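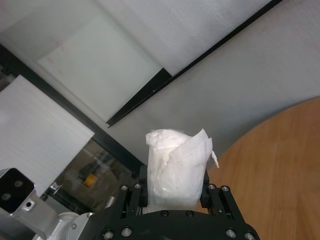
Re: [cell-ops] Wrapping station, who does what from September

Sunday, August 29, 2021

On the list earlier this week, Watton packing lead wrote:

> We were told the round table goes over to the two arms in September.
> My people want to know three things. Who clears a bad pick? Does the
> shift count at Watton drop? And what happens to the ones who have
> only ever done wrapping? I would like answers in writing, on this
> list, before the next roster is posted.

Answers in the same order.

1. Bad picks. The operator on the cell clears them, with the arms in hold. Dranport support does not need to be called for a dropped or badly seated cup. Call them if the same arm faults twice within 45 minutes. The procedure is hold, open the jaws from the pendant, lift the cup out by hand, close, resume. It takes one person. We trained two per shift at Jirkero and that was too few, so Watton gets three.

The tissue is still the hard part. A rigid cup gives the fingers a known width. Tissue does not, and a flap that sticks out to the side can end up between finger and part on the next approach. Grip low on the sides and leave the bunched top clear of the fingertips. Anyone who has wrapped by hand for a year can tell a bad fold before the arm gets near it, and the software can't yet.

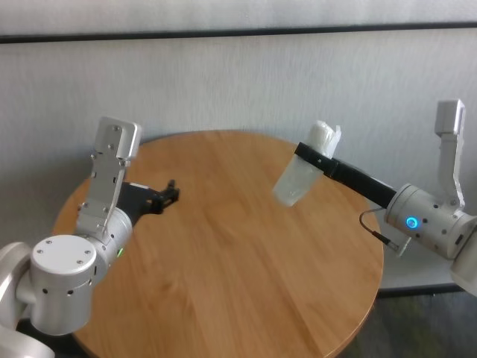

Round table, two arms, cup with tissue held in the right-hand jaw.

2. Shift count. No change through the end of the trial, which is 13 weeks. After that I don't have a number and won't guess at one. The plan I have seen keeps the same headcount on the floor but moves two positions from wrapping to cell operation and inspection. If Polat sends down a different plan I will post it here the same day.

3. People who have only done wrapping. They get first choice of the operator training. The course is three half-days, on paid time, and there is no written test. What changes is the kind of work: less reaching and folding, more watching and clearing. At Jirkero some people liked that and some asked to go back to the hand line after a few weeks. Both lines will run at Watton during the trial, so going back is possible — put the request in through the roster sheet, not verbally.

One correction to the notice on the board. It says operators will "supervise" the cell. The job grade has not been changed to match that word, and until it is, please read it as "operate." I have asked for the grade to be reviewed. Over 45 hours of cell time per person were logged at Jirkero before anyone looked at the grade there, and I'd prefer to have it settled first this time.

Still open: break cover when only one trained operator is on, and where the hold log is kept. Send suggestions to the list.

Cell integration, Watton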